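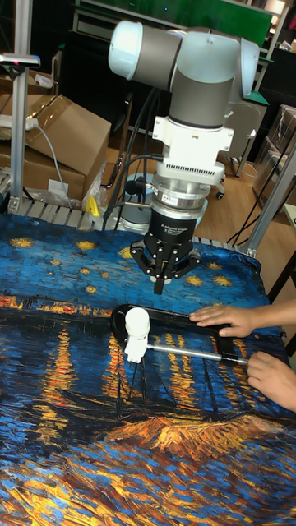
Gallery wants me to pay for a group show. Is that normal?

Posted 3rd January in Art & Exhibiting

I paint, mostly river views and a lot of parking lots at dusk. In the fall I sent slides (fine, JPEGs) to an open call from a place called Dorton Gallery. They wrote back to say my work has "a rare inner weather" and offered me 3 paintings in a group show this March. I was thrilled for one whole paragraph. Then came the participation fee of $200 per painting, plus 40 percent commission on anything sold, plus I ship both ways. The contract also says they can hold the work for "a reasonable period" after closing.

My day job is dull and I've wanted this since art school, so please be gentle, but is this how group shows work now? Has anyone shown with them? 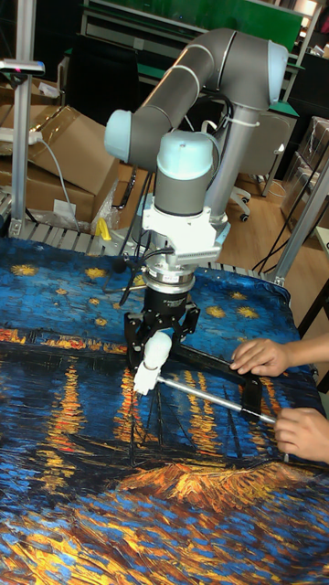
Hands and tool over the starry river cloth

Answer 1 (marked as helpful)

Gentle version: congratulations on being invited to buy something.

Longer version. A gallery makes its money by selling art to people who like art. A place that collects its fees up front has already been paid before the doors open, so how hard do you think it will work the room on opening night? The commission on top is pure nerve. Plenty of decent open calls charge a small entry fee to look at your work, and co-ops charge dues, and both of those are fine if you know what you're getting. A wall fee after the flattering letter is a different animal.

If you're still tempted, ask them in writing:

Who insures the work while they have it, and for how much?
What sold out of the last group show?
How soon after a sale do you get paid?
What is the actual pickup date? Strike "reasonable period" and put a day in there.

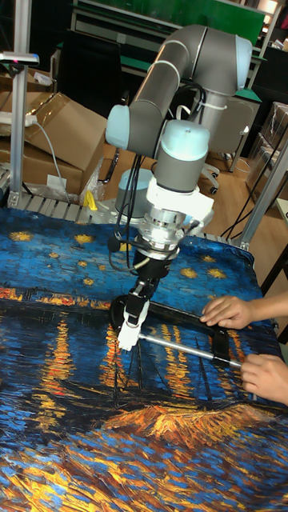

I'd also ask for the names of past artists and then write to a few yourself. When I did this with a gallery called Mostari, one painter told me her canvases had spent the whole show in a hallway next to the coat rack. She did say the coats were well lit.

Also, $600 buys a lot of frames. Rent a room with two friends, print some cards, keep the commission.

Answer 2

depends on the gallery. i paid once and sold one so it came out even, sort of. the wine was good

Answer 3

Slightly off to one side, but check your shipping before anything else. I sent a big oil to the Biswas Print and Painting Annual and the crate cost more than the painting was priced at.
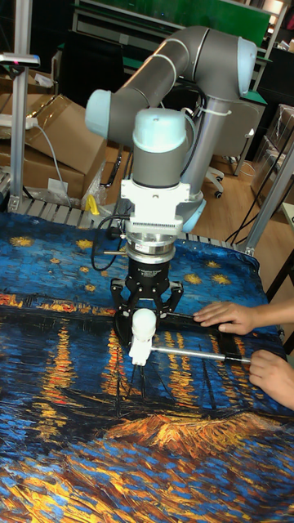
Get a quote for the return trip too, and photograph the corners of everything before it leaves the house. My carrier's claim form wanted "proof of prior condition" and what I had was a strong memory.

For what it's worth, the Zelis Arts Center takes members' work twice a year with no wall fee. You hang it yourself and the lighting is grim, but people do come in.

Comment from the original poster

I asked about insurance. They replied that the space "has a very good feeling to it." I'm going to look into the room and the two friends.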